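Department news - November round-up

Congratulations first. Leonie Widmer has had her paper on low-temperature noise in thin films accepted, after 13 months and 2 sets of referees. She says the second lot were kinder. Cake was had, most of it gone by four o'clock.

The Rastska cryostat is back from repair and holding temperature nicely. Please book it on the sheet, not by shouting down the corridor. It needs a full night to settle after any sample change, so morning slots only make sense if you loaded the evening before. The old Wukent pump stays on as a spare untill spring.

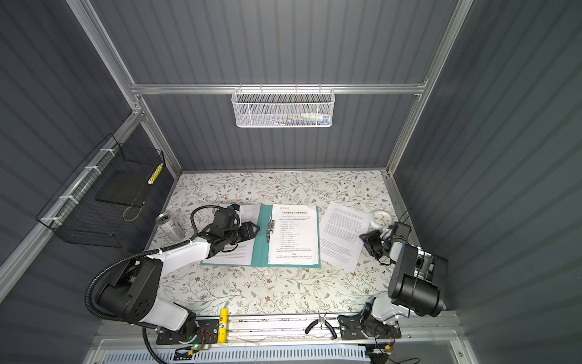
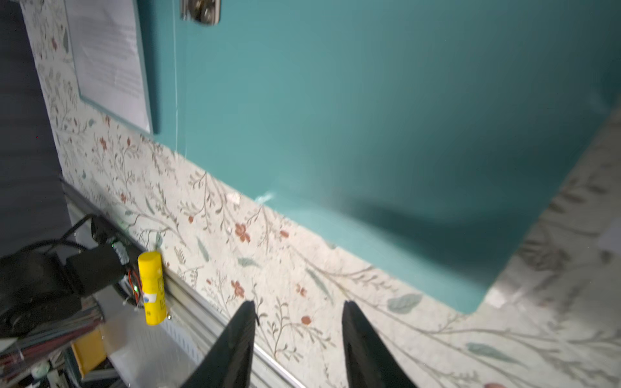
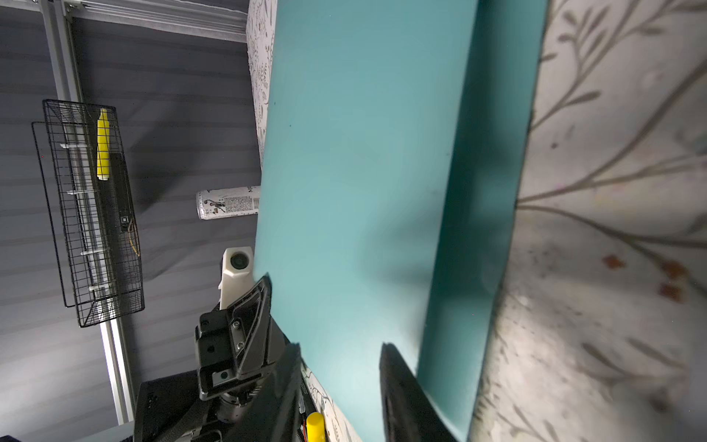 The workstation enclosure, and two close views of teal panels.

Colloquium next. The Nereline lecture is back in the big theatre, 300 seats, doors at half past five. The subject is neutrino detectors under ice and you don't need any maths for the first half. Bring sixth-formers if you know any - last year they asked the best questions by miles.

Undergraduate labs - marking for the pendulum experiment is due by the end of the month. Thanks to all who have sent theirs in already. If your group's error bars look far too small, check whether they divided by root N twice. Several have.

Library has had a clear-out and there are boxes of old conference proceedings outside room 666. Help yourselves, whatever's left goes for recycling. Someone has alredy asked about the optics ones, sorry, gone.

Items for the next issue to the office please, short ones best.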